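Mug racks, and why I gave up on stacking

I lost a good mug in January. It was stacked inside another one, the two got wedged, and when I twisted them apart the handle stayed in my hand. After that I decided the stacking had to stop, and since a few of you asked what I do now, I'm putting it all in one place.

First thing, take every cup you own out and stand it on the table. All of them, even the one full of pens! Anything chipped on the rim goes (I kept one for watering the basil, sue me). Then sort by what you reach for before you're properly awake. Those are your rack mugs. The rest can live up high.

Peg racks are great for small kitchens but they're fussier than they look. Before you buy, hang your fattest mug on a peg in the store if they'll let you – I carried one in my purse for this and felt like a lunatic, but it saved me a return. The pegs on my old Tveit rack were so close together that two big mugs knocked every time a truck went by. I moved to a Stedach, which has more room between pegs, and I've had no knocking since. You want at least 3 inches, more if your handles stick out.

Heavy mugs go on the low pegs. If the rack is a freestanding one, load both sides evenly or it will lean on you.

My neighbor Jolán Bodnár doesn't stand hers up at all, she lays the whole thing in a deep drawer and the mugs stay put. I tried it and my drawer was too shallow, so measure first.
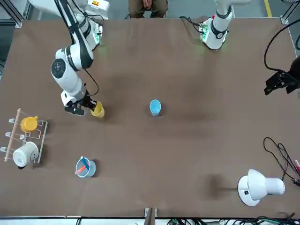

Color helps more than I expected, too. In our house yellow is mine and light blue is my husband's, and we've quit using five cups a day between us. Plain white ones are for company. If you can't stand mismatched cups you'll hate this, but it cut my washing-up down to almost nothing.

For tea stains I use baking soda on a damp cloth, two minutes of rubbing and a good rinse. Clernine paste works as well but the smell hangs around. And wipe wooden dowels with a barely damp rag, never soak them – mine went fuzzy and I had to sand it.

Next up is the lid drawer, which I've been putting off.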